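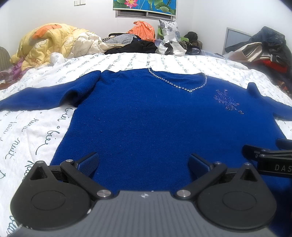 Mindel, the clothing repair and resale service, has today announced that it will extend its knitwear programme to all of its shops from April, following a trial at its Sadowski Street branch. Under the programme, customers may bring in jumpers and cardigans they no longer wear and receive a credit towards another garment or towards a repair. Everyday wear will not rule a piece out. A blue ribbed jumper with a few small pills on the chest and a row of clear rhinestones along the neckline, for instance, would be accepted for cleaning, de-bobbling and resale in the usual way.

During the trial, the Sadowski Street branch took in 400 knitted garments. Of these, 320 were returned to sale after cleaning and minor mending. The remainder were passed to Mindel's yarn recovery partner, Sutitora, which unravels or shreds knitwear that cannot be worn again and supplies the fibre to makers of blankets and padding.

Rocío Becerra, Head of Garment Care at Mindel, said: "Knitwear is often put away at the back of a drawer for want of a small repair. Our menders deal with pulled threads, loose cuffs and worn elbows every day, and we are pleased that customers in all our towns will soon be able to make use of their skill."

Each garment will be checked at the counter by a trained member of staff, who will look at the seams, cuffs, collar and any trimmings. Beads, stones and buttons will be tested by hand and secured where needed. Owners will be told on the spot whether a piece has been accepted, and credit will be added to their account within two working days.

Customers are asked to wash and fully dry garments before bringing them in, and to follow the care label where one is still attached. Up to four items may be handed over in a single visit. Children's knitwear is included - school jumpers with a sewn or printed badge are not, although these may still be left for fibre recovery.

Mindel will also offer evening mending classes at its Tomau workshop, covering darning, replacing buttons and the safe removal of pilling. Places may be booked at any Mindel counter.

Press enquiries should be addressed to the Mindel communications office.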